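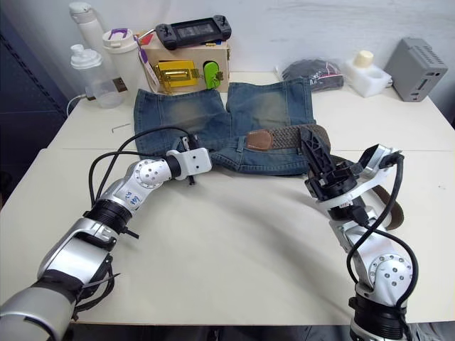
Section 4. Belt and waistband routine

4.1 Before you start

This section assumes that both arms are bolted down, powered and homed as described in Section 3, and that the Civeo controller reports no faults. If either arm has been taken off its base since the last session, repeat the homing procedure first. The stored positions are not valid after a base has been moved, even if it went back into the same holes.

Required:
Denim garment with belt loops, fastenings closed
Braided or plain belt with a metal buckle
Hex key for the finger screws
Task file 381, loaded and checked

Caution: The stop button must be within reach of the operator whenever the motors are live. Keep hands, sleeves and lanyards out of the area between the two grippers.

4.2 Laying out the garment

1. Set the arms to Park and wait for the status line to read HOLD.
2. Lay the garment flat with the waistband towards the arms and the legs pointing to the wall.
3. Smooth the legs from the waist outwards. Small wrinkles at the hems can be left alone. Wrinkles across the waistband cannot.
4. Check that the belt loops are standing clear of the cloth. A loop that has been pressed flat in storage should be opened with a finger.
5. Keep tools and bottles to the side or back of the table, outside the swept area.

Note: The table is made in two sections. Small differences in height at the seam do not affect this routine, but a belt end lying across the seam may catch. Move it before starting.

4.3 Checking the grip on the waistband

1. Select Slow mode. Drikar limits joint speed in this mode and ignores any higher value in the task file.
2. Bring both grippers in over the waistband, one from each side.
3. Lower them until the fingers touch the denim, then stop. The housings should not touch each other.
4. Read the grip value for each arm. The full scale is 4000. Anything above 2996 on cloth means that the fingers are closing on each other or on a seam, and the arm should be backed off.
5. Look along each cable. It should hang in an open loop and must not be trapped under a wrist or under the garment.

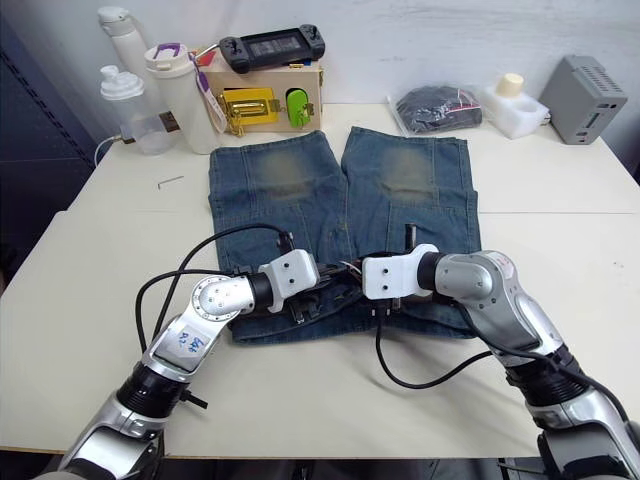 4.4 Threading and holding the belt

1. Feed the belt in by hand as far as the first loop. Motors off.
2. Switch the motors on and start the routine from step 2 of the task file.
3. Let one arm take the strap while the other stays clear. The holding arm keeps the strap down against the waistband and the free arm approaches at an angle.
4. If the strap twists, press Hold and turn it back by hand with the motors off. Do not try to correct a twist with the jog keys.
5. Leave slack in the strap at the side away from the holding arm.

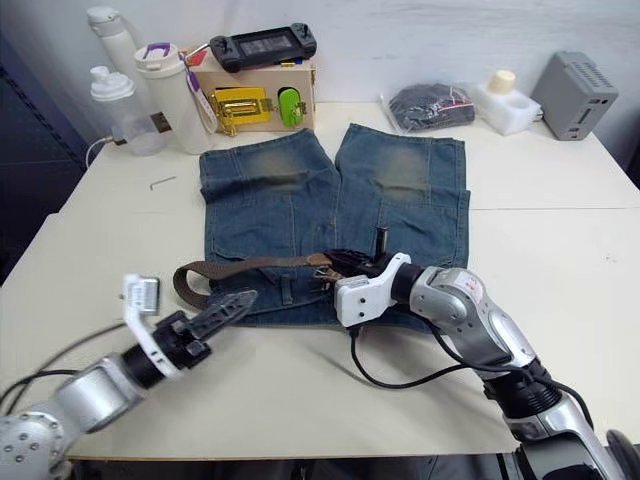

Coman Shared Workshop – Bench Robotics Group

Members using the bench outside group hours should follow the same steps and enter the session in the log. Changes to the task file are made by Ambros Thaler only. Local copies may be edited freely but must be saved under a different number, and must not be left loaded.

4.5 Positioning at the buckle

The buckle is the most awkward part of the routine. Metal gives a high grip value at once, so the limit in 4.3 does not apply to it. Use the Sirance finger profile marked HARD, which closes in short steps and stops at first contact.

1. Place the buckle near the middle of the waistband.
2. Bring the gripper in from above the lower edge of the garment.
3. Keep the other gripper close to the strap end, fingers open.

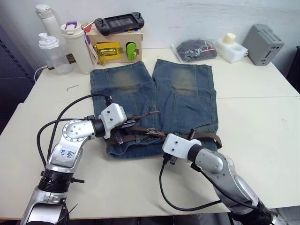
4. Close the fingers on the strap end and pull in short movements. If a belt loop begins to lift, stop and release.
5. When the strap is through, open both grippers and raise the wrists before moving sideways – a sideways move at low height will drag the garment.

Caution: Do not pull against a closed buckle. The wrist joint will slip before the belt gives way, and the arm must then be homed again.

4.6 Ending the session

Return both arms to Park, switch off the motors and take the belt out by hand. Check the finger screws with the hex key. Note any slip, stall or high grip reading in the log, with the task file number.

Section revised 13 June 2023.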